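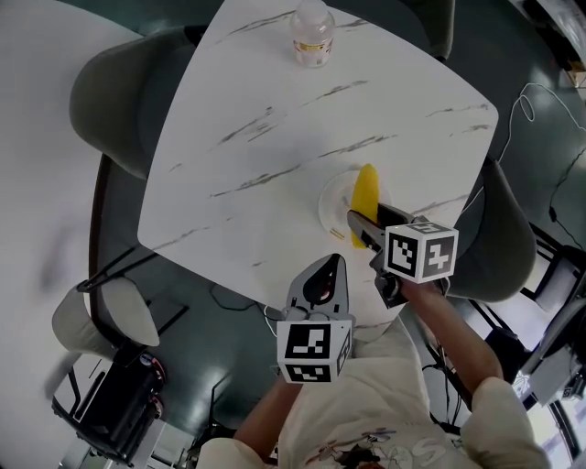
# Kauft den Tisch zuerst!

*14. März 2025*

Wer in diesen Wochen einen Investitionsantrag für Robotik schreibt, fängt fast immer mit dem Arm an. Ich kenne das, ich habe es selbst so gemacht, und ich verstehe jeden, der beim Blättern im Katalog leuchtende Augen bekommt. So ein Arm ist ein wunderbares Gerät! Trotzdem möchte ich für eine andere Reihenfolge werben, und zwar mit einiger Begeisterung, denn bei uns im Stelano hat sie die Planung auf den Kopf gestellt und mir die Freude an Tabellenkalkulationen zurückgegeben (die war, zugegeben, nie riesig).

Die Reihenfolge lautet: Arbeitsplatz, Handgreifer, Verbrauch, Speicher, Arbeitszeit. Und dann, wenn das alles läuft, der Arm.

## Was im alten Antrag stand

Unser erster Entwurf war eine Seite lang. Oben der Roboterarm mit Steuerung, darunter Montage und Schulung, ganz unten ein Posten »Sonstiges«. In diesem »Sonstiges« steckte praktisch alles, womit wir heute täglich arbeiten: Tisch, Stühle, Licht, Kabel, Kisten, Klebeband, die gedruckten Marker, Ersatzfinger für die Greifer. Bahman Zamani, der bei uns die Beschaffung prüft, hat den Entwurf mit einer einzigen Randnotiz zurückgeschickt: »Und woher kommen die Daten?«

Gute Frage. Wir wollten einem System beibringen, alltägliche Dinge zu greifen, hinzustellen und weiterzureichen. Dafür braucht man Vorführungen, sehr viele davon, von verschiedenen Leuten, an verschiedenen Gegenständen. Eine Banane verhält sich anders als ein Maiskolben, eine Flasche anders als ein Teller, und ein Mensch mit kleinen Händen greift anders zu als einer mit großen. Solche Vorführungen kann man aufnehmen, bevor irgendwo ein Arm verschraubt ist. Man drückt jemandem zwei Handgreifer in die Hand, setzt die Person an den Tisch, und los geht's.

Für mich war das der Moment, in dem der ganze Antrag kippte. Wenn die Daten mit Geräten entstehen, die man in der Hand hält, dann ist der Arm eine spätere Anschaffung. Dann kann man ihn auch später auswählen, mit viel besserem Wissen darüber, was er können muss.

## Warum mich Handgreifer so begeistern

Zum einen ist es das Geld, klar. Für den Betrag, den unser ursprünglich geplanter Arm verschlungen hätte, ließen sich mehrere vollständige Plätze einrichten. Wir haben bei Fima 4 Paar Greifer bestellt, und damit können mehrere Leute gleichzeitig arbeiten, an verschiedenen Aufgaben. Mit einem einzelnen Arm steht immer jemand daneben und wartet.

Zum anderen ist es die Zugänglichkeit! Ich habe Kolleginnen aus der Verwaltung an den Tisch gesetzt, die mit Robotik nie etwas zu tun hatten, und nach einer kurzen Einweisung haben sie Obst umgeräumt, dass es eine Pracht war. Bei einem Arm hätte ich vorher über Schutzbereiche, Notaus und Freigaben reden müssen. Das kommt alles noch, und es gehört ja auch sauber gemacht, aber es muss nicht am ersten Tag jeden Zugang versperren.

Und dann lernt man beim Zuschauen so viel über den Bedarf. Welche Öffnungsweite brauchen wir überhaupt? Kommen wir mit zwei Fingern aus? Wie oft ist die zweite Hand nötig? Solche Fragen haben wir im alten Antrag mit Datenblättern beantwortet, also im Grunde geraten. Inzwischen habe ich eine Mappe voller Notizen, und das Lastenheft für den Arm schreibt sich damit beinahe von selbst.

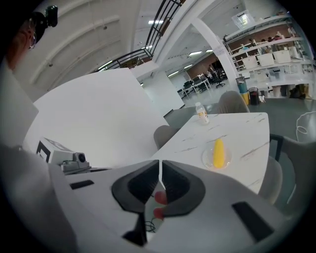 Der Raum verdient im Budget übrigens eine eigene Überschrift, und ich meine das ganz ernst. Ein Aufnahmeplatz ist ein Möbelproblem, bevor er ein Technikproblem wird. Man will um den Tisch herumgehen können. Man will Regale in der Nähe, damit die Gegenstände für die nächste Aufgabe griffbereit sind, und Mülleimer, wenn man mit echten Lebensmitteln arbeitet. Kabel müssen irgendwo entlanglaufen, und zwar nicht dort, wo die Leute ihre Füße hinsetzen. Wer einen Kabelkanal erst bestellt, nachdem jemand gestolpert ist, bezahlt ihn doppelt.

Alfredo Dizon, mit dem ich die Plätze geplant habe, wollte anfangs sogar für jede Aufgabe einen eigenen Tisch. Ich fand das übertrieben und finde es immer noch übertrieben. Aber sein Gedanke dahinter ist richtig: Wer immer dieselbe Platte, dasselbe Licht und dieselben Teller verwendet, bekommt Daten, die genau diese Platte, dieses Licht und diese Teller kennen. Abwechslung kostet wenig, wenn man sie einplant. Ein paar Tischdecken, verschiedenes Geschirr, ein zweiter Standort im Gebäude. Wir haben uns auf einen Posten »Varianz« geeinigt, und ich bin auf diese Zeile stolzer als auf jede andere im Antrag.

## Die Posten, über die man streitet

Verbrauchsmaterial zum Beispiel. Bananen in einem Forschungsbudget, da zieht die Buchhaltung erst einmal die Augenbrauen hoch. Ich habe die Lebensmittel beim ersten Mal unter »Prüfkörper« geführt, was formal stimmt und trotzdem eine Rückfrage auslöste. Heute schreibe ich »Lebensmittel als Greifobjekte, wechselnd« hin und hänge eine Liste an. Seitdem ist Ruhe. Wer Kunststoffattrappen vorschlägt, weil die länger halten: Die sind als Ergänzung prima, aber sie geben nicht nach und haben keine braunen Stellen.

Auch am Speicher wird gern gespart. Jede Aufnahme besteht aus mehreren Kameraströmen und den Bewegungsdaten, und das summiert sich erschreckend schnell. Wir haben für das erste Halbjahr 40 Terabyte angesetzt, im Entwurf stand ein Bruchteil davon. Für die Verwaltung der Aufnahmen nutzen wir Boka, unsere hauseigene Ablage, und ich rate jedem dringend, so etwas vor der ersten Sitzung fertig zu haben. Dateien nachträglich zu sortieren ist eine Arbeit, die ich meinem ärgsten Feind nicht wünsche.

Dann die Ersatzteile. Fingerpolster nutzen sich ab, Stecker leiern aus, und die Markerwürfel bekommen irgendwann stumpfe Ecken oder Fettflecken. Fima liefert ordentlich, aber nicht über Nacht. Ein kleiner Vorrat im Schrank rettet ganze Aufnahmetage, und er kostet weniger als ein einziger Tag, an dem alle herumsitzen und Kaffee trinken.

Am heftigsten diskutiert haben wir über die Arbeitszeit. Ich habe 135 Stunden für Vorführungen im ersten Abschnitt beantragt, bezahlt, mit Pausen. Vorgeschlagen war, das »nebenher« laufen zu lassen. Davon halte ich gar nichts. Zwei Greifer über dem Tisch zu halten geht in die Schultern, und wer müde ist, greift schlampig. Diese schlampigen Griffe landen im Datensatz und lernen fröhlich mit. Gute Vorführungen sind Handwerk, und Handwerk gehört bezahlt.

## Und der Arm?

Der kommt! Ich freue mich darauf wie ein Kind. Im April setzen wir uns mit Bahman zusammen und gehen die Angebote durch, und diesmal habe ich etwas in der Hand. Der Standort Galang hat es andersherum gemacht, dort stand der Arm zuerst im Raum und hat fast 9 Monate lang vor allem Besuchergruppen zugewinkt. Die Kollegen dort erzählen das selbst mit Humor, und inzwischen haben sie ebenfalls Handgreifer bestellt.

Man kann einwenden, dass Geldgeber gern einen Roboter sehen wollen. Stimmt, und das ist ein echtes Problem. Ein Tisch mit Obst macht auf dem Papier wenig her. Ich habe gute Erfahrungen damit gemacht, die Leute einzuladen und selbst greifen zu lassen. Nach ein paar Minuten fragen sie von allein, wie die Bewegung auf eine Maschine kommt, und dann ist man mitten im Gespräch über den zweiten Bauabschnitt.

Ein anderer Einwand wiegt schwerer: Was mit Handgreifern aufgenommen wurde, passt nicht automatisch zu jedem Arm. Reichweite, Gelenke, Geschwindigkeit, da gibt es Grenzen, und einen Teil der Aufnahmen wird man wegwerfen müssen. Deshalb steht bei uns eine Zeile für Nacharbeit und Abgleich im Plan, und deshalb würde ich niemandem raten, den Arm ganz zu streichen. Wer unsere Postenliste als Vorlage haben möchte, kann sie gern bei Alfredo anfordern, die Spalte »Varianz« ist gelb markiert.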